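Print this thread
E-mail this thread
Search posts Enter keyword Go
Rohani Lubis
July 2026

OK so a bunch of you asked how the garden path is going, and the short version is that I now have opinions about sand. A thread, I guess.

Background for the new folks: we bought the house on Kidon Street in April and the side yard was a strip of mud between the fence and the kitchen wall. The dog loved it. The kitchen floor did not.

I wanted gravel. My sister said gravel ends up in the lawn, the mower and your shoes, and she's lived with it for years, so I listened to her for once in my life!

So, brick. I got quotes from two places. Sutanto wanted more than I paid for my first car. The guy from Memard was super nice on the phone and then I never heard from him again. (If you're reading this, I'm still friendly, call me.)

Decided to do it myself. Please hold your laughter.

The math part: I taped off the path, measured it three times and got three different lengths. Went with the biggest one, added extra for the cuts, and landed on 429 bricks. I've been saying that number in my sleep.

Zambridge Salvage had reclaimed ones way out past the county line. They let you pick through the pallets yourself if you bring gloves, and they have a very old cat who sits on the price list. I had to lift her up to find out what I owed – $210 for the lot, and she bit me.

Two trips in my brother-in-law's truck. He's been paid in ribs.

Digging was the worst of it. The soil here is clay with a layer of somebody's old driveway mixed in, plus a fork, plus a toy cow that I washed and put on the windowsill. I dug a little each evening after work and complained the whole time.

A few people asked about the base. I did crushed stone, tamped down, then coarse sand on top, pulled flat with a board across two pipes. Rent the plate compactor. I tried the hand tamper first and couldn't open a jar the next day.

Slope it away from the house! I knew this and still had to pull up the first stretch, because I'd set it dead level like I was hanging a shelf.

Pattern: I really, really wanted herringbone. Laid out a test patch on the patio, stood there with my coffee feeling like a genius, then looked at how many cuts it would need along both edges. We are doing running bond. It's a lovely, normal pattern and I've made my peace.

Edging is the plastic kind with spikes. I know some of you have feelings about plastic edging. It gets covered with dirt, you won't see it, let me live.

Someone asked if old brick is OK outdoors where it freezes. Depends on the brick! Soft interior ones can flake apart after a winter or two, so ask what they came out of. The yard told me mine were from a walkway, so they've already had plenty of practice.

Still to do: the curve by the hose spigot, which I keep finding reasons to avoid, then sweeping sand into the joints. Mom has already claimed the border for creeping thyme and she's not taking questions.

Oh, and for whoever wanted to know about color, I went with plain red. The gray ones looked fancy on the pallet but next to our siding they'd have been gloomy, and I get enough of that from the fence.

More when the curve is done, or when I've hired someone to do the curve. Dog says hi. He's already muddy again.

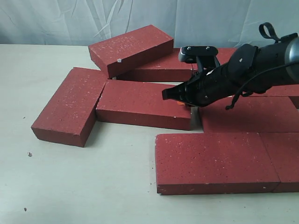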